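Parts Fixture Plate Review: Brelano Bench Plate
By Florante Abella
23 Jul 2024

I take old desktops apart for fun (and put most of them back together, I promise), and the part I've always been bad at is where to set things down. Processors end up on a paper towel, memory ends up on top of the power supply, screws end up in my sock. So when Brelano put out a gray plate with built-in places for all the fiddly stuff, I ordered one the same evening and have been living with it ever since.

The plate comes by itself in a flat box. No manual, just a card with the part number 3033 on it, which you'll want to keep for spares. It feels stiffer than I expected and it doesn't skate when you bump it. My favorite thing by far is the processor recess. It's a rectangular pocket with a rim, so the chip has somewhere to sit with its metal lid facing you, and you can get at the edges without putting a thumb where a thumb shouldn't go.

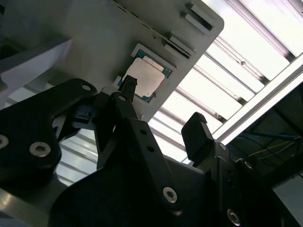 Processor in its recess, with the two slots along the edge of the plate.

Getting a chip in there takes a bit of practice! If you let go too early, one corner rides up on the rim and the whole thing leans. A light nudge fixes it, but I'd love a slightly wider pocket in the next version. The Vandeck tray I used before had the opposite trouble — so roomy that everything slid around in it.

My test machine was an old Dell tower, laid on its side with the panel off, which is how I do all my work anyway. I like the plate to the left of the case, close enough that a part only has to travel a few inches. With the socket lever up and the processor out, you really don't want to be carrying anything across a room.
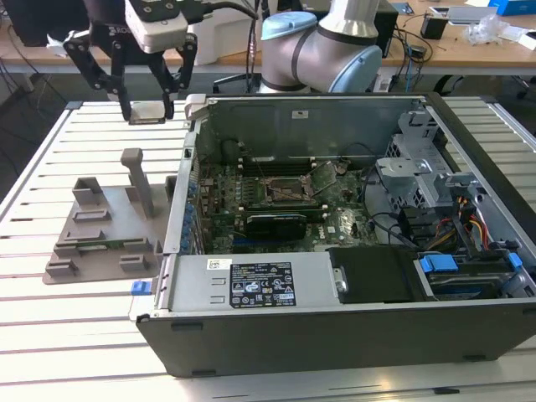

Goh wrote in after my first short post about the plate to say that the raised blocks get in the way if you're left-handed, and that turning the whole thing around puts the slots on the wrong side. Fair point, and I hadn't thought of it. I tried working left-handed for an evening and knocked into the tall block twice, so lefties may want to try one out before paying for it.

Memory is where I changed my mind. I figured slots for a memory stick were a bit silly (it's a stick, put it down anywhere), but having it held in one place is lovely when you're swapping modules and trying to remember which one you just pulled. I did four swaps in a row without mixing anything up, a personal best.
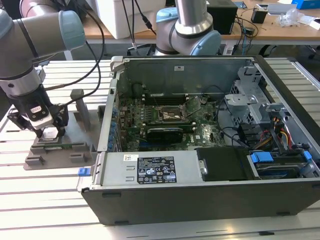 Green board in the slots of the plate, open tower alongside.

Grumbles? The gray shows dust, and there's no spot for screws at all, so I still keep a Flostmont magnetic dish next to it. Brelano told me a screw cup is coming in August and I'll probably buy that too. Four stars out of five from me, and the plate is staying on my bench.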